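Ticket: Heating schedule ignores the evening setback
Product: Osex room controller, firmware 7
Site: Gustmont, upper floor
Opened by: Aleksi Hämäläinen
Status: Open (was closed, reopened by customer)

Original report

The controller is meant to drop the upper floor to its night temperature at 21:00. It has not done so since the update in August. The display shows the moon symbol, so it thinks it has switched, but the radiators carry on until after midnight. I have the energy log if anyone wants it. The last support reply told me to restart the unit. I have restarted it. I don't see how a restart was going to fix a timetable, but it's done.

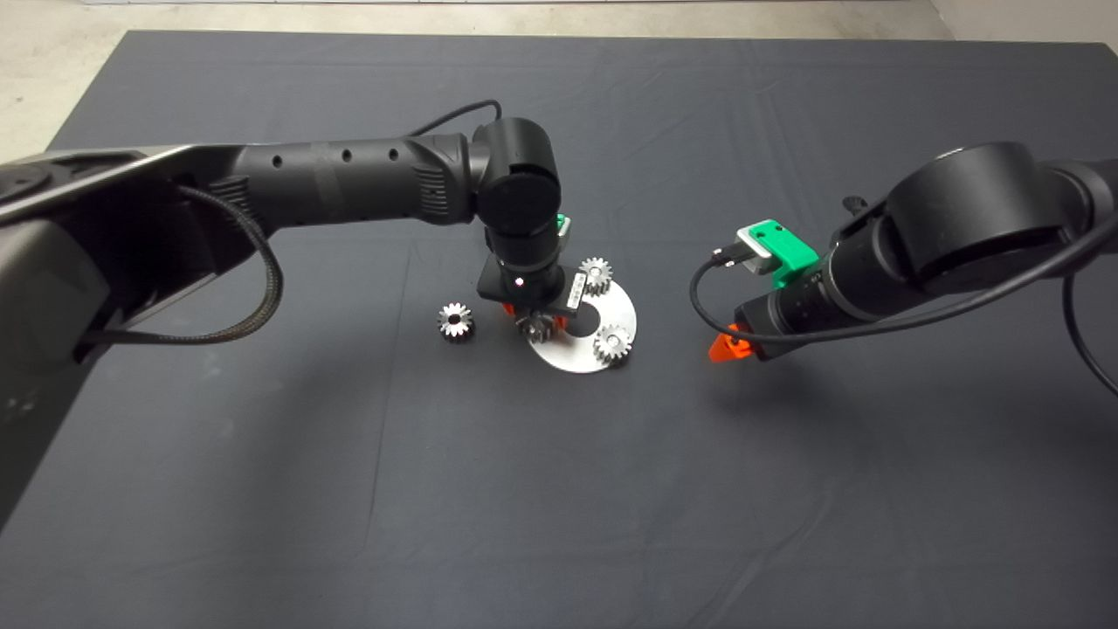 Does the fault happen on manual mode as well?

Manual behaves. Turn the dial down and the valves close within 2 minutes, every time I've tried it. Only the timed change fails.

Reply from Ville Nieminen, Heiskanen support

Thanks Aleksi. Please check that the clock is right and that the schedule was saved after the update. Some users find that the old schedule needs to be deleted and entered again. We also recommend the Zener gateway, which keeps the clock in step automatically.

Customer update

Clock is right. Schedule deleted, typed in again, saved, checked the next morning. Same result. I'd rather not buy a gateway to correct a clock that isn't wrong. Could "some users" be looked up? If there are others with this fault I'd like to know what they had in common — and whether deleting the schedule cured it or they just stopped writing in.

Ticket closed automatically, no activity for 7 days.

Reopened by customer

There was no activity because I was waiting for you.

What I've tried since:
Moved the setback to 20:00. Heating stayed on until 23:10.
Moved it to 22:00. Stayed on past one in the morning.
Turned off "early start". No change.
Turned off "comfort learning". Valves closed at 21:00 on the dot.

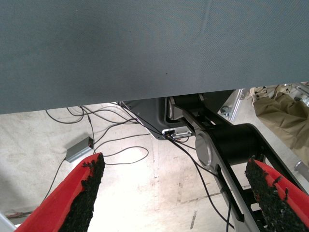

Comfort learning is described in the manual as a feature that "adapts gently to your routine". On this unit it adds hours to it. I would also query where the sensor thinks it is. The upper floor is bare pale concrete, scuffed and stained, and I doubt the learning feature was tuned for a slab like that. If it is guessing how fast the room cools, I'd like to see what it is guessing from. The energy log shows 290 kWh for the month before the update and 69 more the month after, with the same hours and the same settings.

Reply from Ville Nieminen

Good find. I have passed this to the firmware team. For now please leave comfort learning off. I can't confirm yet that it is a fault.

Customer update

Leaving it off. Please don't let the timer close this one again. I'll send the log for both months tonight, and I'd like a written answer on whether firmware 7 changed the learning feature.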